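Rekeck Reversing Alarm Recordings – Data Card
Version 3, issued 28 Feb 2023

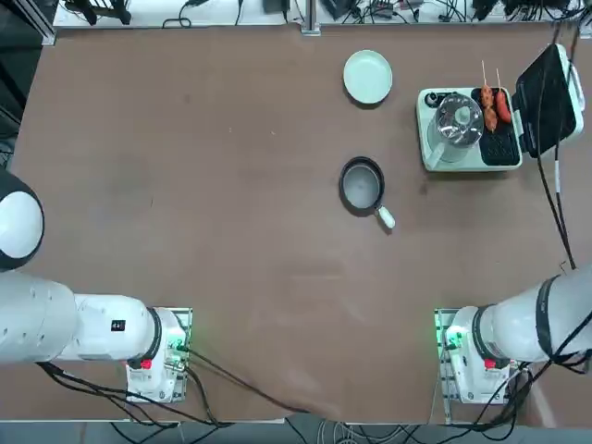 Rekeck is a collection of audio recordings of reversing alarms and warning buzzers fitted to refuse lorries, forklift trucks and delivery vans. It is maintained by Pakavier for use by fleet operators and alarm manufacturers. Recordings were made in open yards, in covered depots and at the bench. Small status lights, such as the green indicator glowing on the bracket at the edge of the brown tabletop, make no sound and fall outside the collection, as do spoken warnings.

Contents
The collection holds 3,000 recordings of 337 alarm units. Each file is mono WAV, accompanied by a text record giving the alarm type, supply voltage, mounting height and distance to the microphone.

Collection
Field recordings were supervised by Randi Hägglund and bench recordings by Kwaku Boateng. Units were mounted on the supplier's own bracket where one was provided.

Known limitations
Broadband alarms are under-represented – roughly 200 files in all. Wind noise is present in many yard recordings and has not been filtered. Sound levels are relative and must not be used as evidence of compliance.

Contact
Corrections should be addressed to Bram Koster at Pakavier, quoting the file number.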